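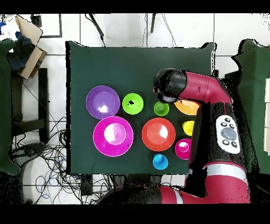 ## Bowls and cups: we look for people to sort, stack and set

Wokmont is a small kitchenware shop in Bratville. In March we start a study on how people handle colored plastic bowls and cups on a table: how they put them in order, which ones they put together, and how they lay them out for a meal. The study will help us decide which sizes and colors we sell as a set, and we need 16 participants.

### What you will do

You come one time, for 60 minutes. You sit or stand at a table with a green cloth and you receive bowls and cups of different sizes and colors. Then we ask you to do 7 short tasks. For example:

- make stacks that you would put in your own cupboard
- lay the table for two adults and a small child
- choose a cup to go with every bowl, and tell us why you chose it
- clear the table as quickly as is comfortable for you

There are no right or wrong answers. Some people sort by color, others by size, and my mother sorts by how much she likes them. We write down the order in which you pick up the things and what you say about them. Between the tasks you can rest and drink tea or coffee.

### Who can take part

You must be 16 or older. If you are under 18, please bring a signed letter from a parent. You should be able to see the difference between colors such as orange and red, or purple and magenta, as two of the tasks depend on this. Left-handed people are very welcome — until now we have too few of them on our list. You don't need to cook well, or to cook at all.

Please do not apply if you took part in our Tromo cup study last year.

### Where and when

The sessions are in our workroom on Seixas Street, behind the shop. It is on the ground floor and there is no step at the door. The floor is tiled and can be cold in the morning, so warm shoes are a good idea. Sessions start at 9 a.m., 11 a.m., 2 p.m. and 4 p.m.

### What you receive

You receive 100 dollars, paid at the end of your visit. If you decide to stop before the end, you still receive the full amount. You can also choose a set of bowls to take home.

### How to apply

Write a short letter to Everett Dvorak, or leave it at the counter of the shop. Please include your name, your age, which hand you use, the start times that are good for you and a phone number. Everett answers everyone, also the people we cannot invite this time.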